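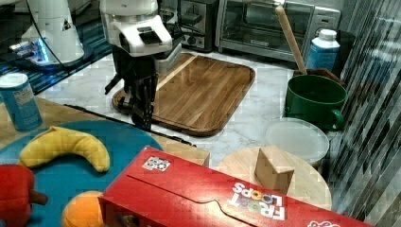 What do you do with a kitchen counter when there's only one good stretch of it?
Pick the things you reach for before breakfast and let those stay out, then give the wood some breathing room in the middle. It took me 60 days of shuffling stuff back and forth to settle on that, and I still move the toaster when I'm bored.

Hi again! This is the counter gallery I've been promising since June, when I first posted about the move to Flisance (apartment 302, the one with the marble pattern I fell for on the first visit). Quite a few of you asked how the bread corner came together. I cook in here every day, so please don't expect a showroom.

First up is the back row, which I fuss over more than anything else. I like all the jars and canisters pushed up against the tile, because then I can wipe the whole front half in one go. The big jar with the round wooden lid gets the end spot, and the cereal goes in the corner beyond it. My sister-in-law keeps telling me to decant the cereal too, and I keep not doing it. I like a red box in a gray kitchen!

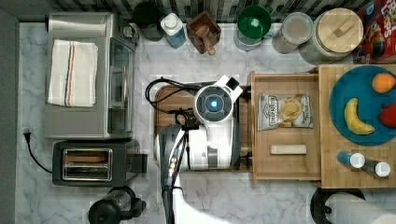 The back row against the mosaic tile, with the striped towel folded on the toaster oven.

Now, the bread box. I went back and forth on this for ages (the Gurnness catalog had one I nearly ordered, but it had a lift-up lid and I really wanted a drawer). A drawer means the top stays free, and a free top means fruit! I put the teal plate up there the day the box arrived and it looked so right that I bought a second plate in the same color.

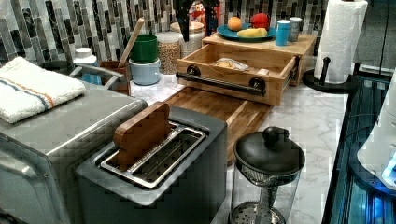
The bag goes straight in the drawer, wrapper and all. I tried a linen bread bag from the Wetstead market for a while and the loaf went stale on me twice, so plastic it is. If your drawer sticks, rub a little candle wax along the runners. It's an old trick and mine has slid nicely for months.

Last one is for the tray people, and I know there are a lot of you. I oil mine with plain mineral oil, 2 thin coats, and leave it overnight before wiping off whatever hasn't soaked in. The grain comes up so much darker and warmer. Skip the olive oil, it gets sticky and starts to smell.
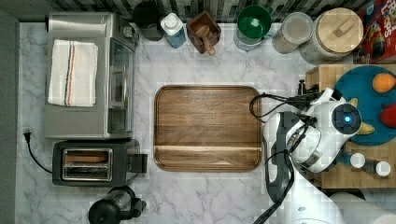 Walnut grain on the big tray, toast in the toaster, and the fruit plate on the butcher block.

Next gallery will be the spice drawer, once I've finished relabeling it. I have 5 jars left to do and no idea what's in one of them.

Posted November 21, 2019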